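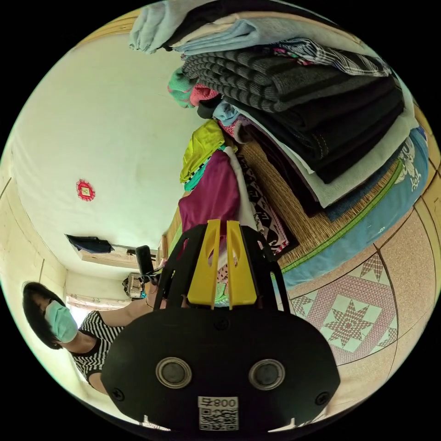 Photo: Celard Picture Library

So the quilt is finished. If you've been reading this blog for a while you'll remember I first mentioned it in a post that was supposed to be about rhubarb, and then it vanished for months, and a few of you very kindly stopped asking. It's on the back of the sofa as I type. It has one wobbly edge and a patch of pale green I'm still not sure about, and I'm ridiculously fond of it!

It started with shirts. I had a bin bag of old cotton shirts at the bottom of the wardrobe, the sort with frayed collars and a perfectly good back, and every time I moved house I moved the bag as well. They were too worn for the charity shop and too nice for dusters (I have enough dusters to polish a cathedral). One wet Tuesday I tipped the whole lot out on the bed, got the scissors, and cut the sleeves off the first one before I could talk myself out of it. I do recommend starting this way. Once a shirt has no sleeves you're committed.

What I hadn't reckoned on was how long it takes to get from a shirt to a flat piece of cloth. You've got the collar, the cuffs, the placket, the yoke, the pocket, and all those seams that somebody sewed properly so they wouldn't come undone. I began by unpicking everything with a seam ripper, very virtuous, cup of tea, radio on. By the third shirt I was just cutting alongside the seams and putting the seams in the bin. You lose a bit of fabric but you keep your evening. The buttons I did save, obviously. They're in a jam jar and I shall never use them.

Then washing. Everything I read told me to wash all the fabric before cutting, and old shirts have been washed a hundred times, so I nearly skipped it. I'm glad I didn't. There was a navy one I'd always worn on its own that still had plenty of blue left to share, and it came out of the machine having dyed a handkerchief. I did it three more times with one of those colour catcher sheets until the sheet came out white. Imagine if that had happened with the quilt made up! I went quite cold.

Size of squares next. I dithered over this for far too long. Big squares go together quickly and look a bit like a picnic rug, little ones look wonderful and take until you're dead. I went for 5 inches, mostly on the grounds that my clear plastic ruler has a nice thick line at five, and with a quarter-inch seam all round they come out at four and a half when sewn. I wanted thirteen across and fifteen down, which gives you something that covers a person on a sofa with a bit left over for feet.

I cut 197. That's two more than I needed, and I could pretend they were spares but I simply lost my place in the counting when the phone went. One of them is now a very small mat under the soap dish.

A word about rotary cutters. I resisted buying one as I had a good pair of scissors and I'm stubborn. With scissors, my squares were square in spirit. You'd lay two on top of each other and there'd be a sliver poking out one side, and you'd think, oh that won't matter, and it does matter, by the fifth row it matters enormously. So I went down to Gekero, the haberdashery in the arcade, and bought the cheapest cutter they had, and a mat, and a box of spare blades I thought was a con until the first blade went blunt in a fortnight. It's wonderful. It's also horribly sharp, so close it every single time you put it down. I have a scar on my thumb from the one time I didn't.

While I was there I rummaged in the remnant bin and came away with a length of pale green stripe for £4, on the theory that all my shirts were blue or white and it might lift things a bit. This is the patch I mentioned. In the shop it was a lovely fresh minty sort of colour. At home, in the evening, under the big lamp, it looks like hospital curtains. I scattered it about and most of it has settled in nicely, but there's a place near one corner where two green squares ended up side by side, and now I can't look at the quilt without looking there first. I've tried draping it so that corner goes behind the cushions.

Laying out is the best bit, I think. You need a floor, and you need the floor not to be wanted by anyone else. I did mine in the back bedroom and shuffled squares about for most of a weekend, on my knees, swapping a check for a stripe and standing on a chair to squint at it. Taking a photo on your phone and turning it black and white is a good trick. It shows you where all the dark ones have clumped together. Mine had clumped together in the middle like a thundercloud, so up I got and did it all again, and then I opened the window for some air. Don't open the window.

(I numbered the rows after that. A bit of masking tape on the left-hand square of each row, then stack them up left to right with a pin through. It takes ten minutes and I'd do it again even in a room with no windows at all.)

The sewing together was easier than I'd feared. My machine is an elderly Aoun, heavy as a paving slab, and it only does straight stitch and zigzag, and only really likes one of those. It chugged through the lot. I did it in rows first, pressed the seams of one row all to the left and the next all to the right, so they nest together when you join the rows up. I'd read that tip in three places and ignored it for the first two rows. The corners on those two don't meet. The corners on all the others do, more or less, and when you run your thumb over a good one and feel there's no step in it you get a little glow that lasts the whole afternoon.

I got through a 300 metre reel of thread and had to start another with two rows to go. I couldn't match the grey, so there's a slightly bluer grey at the bottom that I'd challenge anyone to spot.

Then it sat in a drawer. I don't have a good reason for this. The top was done, it was summer, and the thought of wrestling wadding in a heatwave put me right off. I got it out again in September when the evenings drew in and I wanted something warm on my knees, and of course what I had to hand was a single layer of old shirts.

For the wadding I bought a cotton one, quite thin. The puffy stuff is cheaper, but I wanted it to drape. The back is an old flannelette sheet, cream, with a darn in it that I've left exactly where it was. I pinned the three layers together with safety pins, a hand's width apart, crawling about again, and I can report that my knees are not what they were when I did the laying out. Tape the backing to the floor first, nice and taut. I didn't the first time, and I got a pleat underneath as long as my arm and had to take out every pin on that side.

I'd planned to quilt it by machine and did one line, and it dragged and puckered and I hated it. So I unpicked that and tied it instead. You take a thick cotton thread, go down and up at each corner where four squares meet, knot it, and trim the ends. It's slow but it's very pleasant, you can do it in front of the telly, and it gives you those funny little tufts all over. I used a soft red from Larkalero, their crochet cotton as it happens, as I had a ball going spare. Against the blue and white it looks so cheerful! I think the tufts even help with the green.

Binding I won't go into at length, as I've got quite a lot to learn about it and it would only annoy the people who know. I cut strips, I joined them, I sewed them on and folded them over and stitched down the back by hand. Three sides are good. The fourth was done in one go late at night when I could smell the finish, and it ripples a bit like a lasagne sheet.

Several of you asked whether it was cheaper than buying a blanket. With the cutter, the mat, the blades, the wadding and all the thread, no, not even slightly. I might get closer with the next one, now I've got the kit. I do already have a bag of pyjama trousers set aside, and a vague idea about triangles, though I've been told triangles stretch if you so much as breathe near them, so if you've done them and have any advice please leave it in the comments.

Rhubarb post to follow, I haven't forgotten.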